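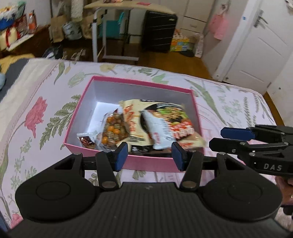 A snack box for my sister-in-law

Blog > Small House > Things we send

Reading time: 2 min

In June Ermira moved to Petek for her new job, and the first thing she complained about was the food. The rent is okay, the people are okay, but after six in the evening she can buy only bread and chips. So I promised her a box.

I packed it on the bed, on my flower sheet, because the kitchen table was full of washing that day. The box is the pink one from my winter boots. I like it because it is strong and the inside is light, so you see quickly where you still have space.

The instant noodles went in first. They are the biggest thing and they decide where everything else must go. I tried them standing, but then the lid does not close, so they lie flat. On top I put a small packet, white and light blue, and beside the noodles the clear bag with the little round snacks, brown and orange. Ermira always eats the orange ones first and leaves the brown ones for my brother.

The little sachet I pushed into the front corner. My mother taught me this -- small things in the corners, or they travel all over the box and arrive at the bottom.

The left side I keep for tea and for a pair of socks. Socks are better than paper for filling, and she can wear them after.

The post office in Predov has a cheaper price for up to 2 kilos. My last box was 143 grams too heavy and I had to open it at the counter and take out a jar of jam, with people waiting behind me. I was very red in the face. This time I will use the kitchen scale before I close the tape.

If you know some good snack which is light and does not break, please write it to me in the comments. Chocolate I don't send until autumn.

We use cookies to improve your visit. Accept | Settings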